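Table surface care and display, project report
Ellham group, submitted 24 April 2026

1. What we were asked
Find a cleaning routine for the marble-patterned table that doesn't leave streaks, and that people will stick to when the table is also used for the warehouse print. Budget was 30 pounds, we kept inside it. Report limit 1000 words, no danger of that.

2. Method
Yellow microfibre cloth, folded in four, turned to a clean side when it felt draggy. Long strokes first then small circles. Tried the Vesta spray and the Cesum one on diffrent days, same cloth type for both.
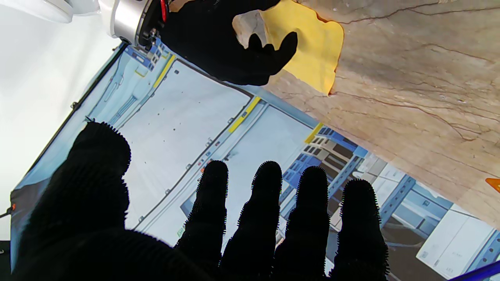 Pressure matters more than we thought in January. Too light and the cloth skates over, too heavy and it bunches up. We settled on medium, two passes, then a dry one. Write-up of the first trials is in the Garg folder, 582 words, a bit rushed.

3. Glare
Biggest headache. A glossy top shows every smear from one side and none from the other - so check from both ends before calling it done. The brown veins hide crumbs too, feel for them with the palm.

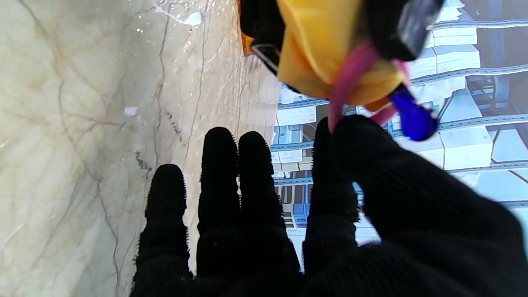
Clear everything off first. We skipped this twice and just wiped round the bits and bobs, had to start again both times. Straps and small plastic things go in the tray, not on the chair.

4. The print
Glossy as well so same smear problem. Dry cloth only, no spray. Lift it, wipe under, put it back down flat. Corners catch if you drag it. 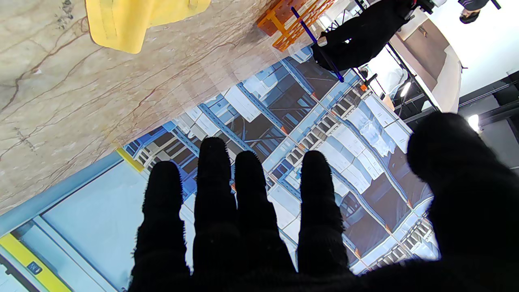

Cloth stays near the table edge so it's to hand, otherwise it dosn't get used. Cesum left fewer streaks for us but smells strong. Vesta fine for daily.

5. Still to do
- longer test of both sprays
- second cloth, for the print only
- proper score sheet for streaks, ours was ticks on scrap paper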